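Sekis Illustration and Pattern – Frequently Asked Questions

Last updated 14 May 2022

These are the questions that come in most often through the contact form. Please look through them before writing. If your question is not here, send it anyway. Replies are slower in June, when I am away from the studio for part of the month.

COMMISSIONS

What kind of work do you take on?

Repeat patterns for fabric, gift wrap and stationery, spot illustrations for children's books and activity pages, sticker sheets, puzzle art and packaging. Most of it is animals, food, plants and small everyday objects. I do not do portraits of people from photos, wedding invitations, tattoos or logos. I get asked about logos a lot. Drawing a cute bear for a bakery is fine, but setting the name of the bakery in type and making it work on a shop sign is a job for a graphic designer.

How do I ask for a quote?

Send an email with the following:

What the art will be used on
The number of drawings or patterns
The finished size, if you know it
Where the product will be sold and for how long
When you need the final files

A rough idea is enough for the size and the number of drawings. I do need to know the use and the sales area before I can give a price.

How long does a pattern take?

Allow six weeks from the day we agree on the brief. That covers sketches, color and the final repeat. A coordinate pattern (dots, checks, a small leaf and so on) made to go with a main print is usually finished along with it and does not add much time. Book illustration is scheduled separately, and it depends on the page count.

How many changes are included?

Two rounds at the sketch stage. Color changes after that are fine as long as the drawing itself stays the same. If the subject changes once the sketches are approved – the rabbits become foxes, for example – it is treated as a new job.

Can I see sketches in color?

The sketches are in pencil or a single dark line. I send a small color palette beside them so that you can see where it is going. Full color comes after the line work is approved.

Do you work on paper or on a computer?

Both. I draw in pencil first, scan the drawing and finish the color digitally. Some of the older designs, including the Grecu fruit and vegetable set, were painted in gouache and scanned in pieces. If you want painted originals for your project, please say so at the start.
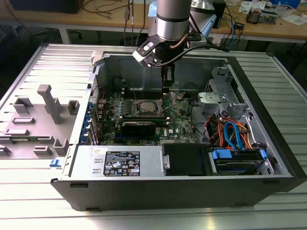 FILES AND FORMATS

What files will I receive?

For patterns you get one repeat tile as a layered file and a flat version of the same tile. For spot illustrations you get each drawing on a transparent background. Vector files are available only when the design was drawn that way, so ask before we begin. A scanned painting cannot be turned into a clean vector file without losing the brush texture.

What is a repeat tile?

It is the block of the pattern that the printer lays side by side to fill the cloth or paper. Everything that runs off the right side comes back in on the left, and the same goes for top and bottom. I use half-drop repeats for most fabric prints, where each column is shifted down by half the height of the tile. Some online printers accept only a straight repeat. Check with yours and let me know which one you need.

Can I resize the tile?

You can make it smaller. Making it larger is a problem with painted and scanned designs, and the edges of the shapes will look soft in print. If you think you might want a large version later, for curtains or a duvet cover, tell me when you order and I will scan at a higher setting.

The colors on my sample do not match my screen. Why?

Screens make color with light and fabric makes it with dye or ink, so the two never match exactly. Pinks and bright greens shift the most. On natural cotton, everything comes out a little warmer and darker than on bleached cotton. Always order a test swatch before a full run, and look at it near a window in the daytime. If the swatch is far off, send me a photo and the name of the cloth, and I can adjust the file once at no charge.

Do you keep my files?

I keep the final files for each job and most of the sketches. Please make your own copy as well. Sending the files again is free, but it can take a few days if they are in the older archive. 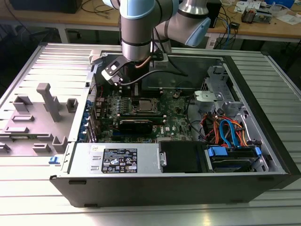

Open desktop tower on a metal table, with a robot arm reaching into the case.

LICENSING

Do I own the art after I pay for it?

No, unless the contract says so. The usual arrangement is a license. You pay to use the art on certain products in certain countries for a set time, and the copyright stays with me. A full buyout is possible and costs a good deal more. Most small shops do not need one.

What is the difference between exclusive and non-exclusive?

With an exclusive license, I do not license the same design to anyone else in your product category while the license runs. With a non-exclusive license, I may. The same pattern could be on your tea towels and on another company's notebooks. The price lists are separate, so please say which you are asking about.

Which designs are already taken?

The Zinurska prints (mushrooms, snails, ferns) are under exclusive license for fabric and home textiles. They can still be licensed for paper goods. The Grecu set is open in all categories. Anything in the portfolio with no note under it is open too.

Can I change the colors of a licensed pattern?

Please ask first. I nearly always say yes, and I would like to do the recoloring myself, because the small shapes on top often need to change along with the background. One or two new colorways can be included in the license if you ask before signing.

Can I use a pattern on things I sell at craft fairs?

If you bought finished fabric with my design on it, yes. Sew whatever you like with it and sell what you make. You do not need to credit me, though it is nice when people do. You may not scan the fabric and print more of it, or use the drawing on stickers or cards.

Can my child's school use a drawing in the newsletter?

Yes, for a single issue, free of charge. Write to me with the name of the school and which drawing it is, and I will send a small file. Coloring pages from the downloads section can be copied for classroom use without asking.

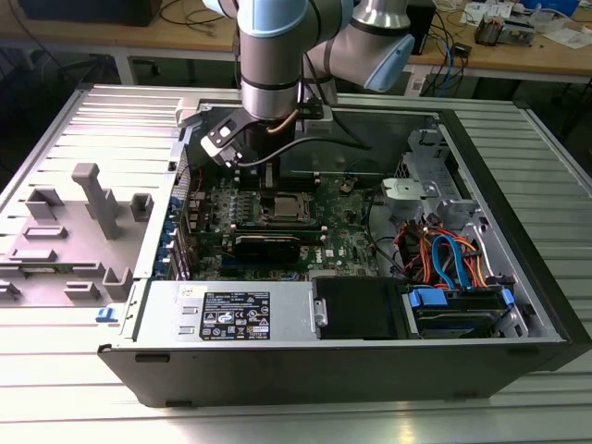 THE ONLINE SHOP

Who prints and ships the products?

Sticker sheets, cards and wrapping paper are printed by Dekeck and packed in my studio. Fabric by the yard is sold through fabric stores and not through this site. The stockist page has the current list.

Do you sell wholesale?

Yes, for stickers and cards. The minimum is 200 pieces per order, and you can mix designs. Wrapping paper is not offered wholesale at the moment because the rolls get crushed in shipping and I have not found a box I am happy with.

Are the stickers waterproof?

No. They are paper with a matte finish. They hold up well on notebooks, envelopes and lunch bags. On a water bottle they will start to peel after some washing.

Will a sold-out design come back?

Sometimes. Sticker sheets are reprinted when enough of them run out together. Seasonal cards are printed once. There is a waiting list button on each sold-out item, and it does get looked at when I decide what to reprint.

My order arrived bent or damaged. What should I do?

Email a photo of the item and the envelope, along with your order number. I will send a replacement or refund the order, whichever you prefer. There is no need to mail the damaged one back.

Do you ship outside the United States?

Yes, to most countries. Customs charges are paid by the buyer and I cannot mark a parcel as a gift.

OTHER QUESTIONS

May I post your illustrations on my blog?

Yes, with my studio name and a link back to this site. Please do not crop out the name or change the colors.

Can I use one as a phone wallpaper or profile picture?

Wallpaper is fine, and there are files in the right shape on the downloads page. For a profile picture, personal accounts are fine. Business accounts need a license.

Would you look at my portfolio?

I cannot give feedback on portfolios by email. There are too many requests for one person to answer properly.

What pens and paper do you use?

A mechanical pencil with soft lead and ordinary copy paper for sketches. The paintings are on smooth hot-press watercolor paper, which scans more cleanly than the rough kind. I buy whatever brand of gouache the local art store has in stock, apart from the white, where a cheap tube tends to go chalky.

I found your art on a product that looks like a copy. Should I tell you?

Yes, please. A link or a photo of the tag is the most useful thing to send. Do not contact the seller yourself.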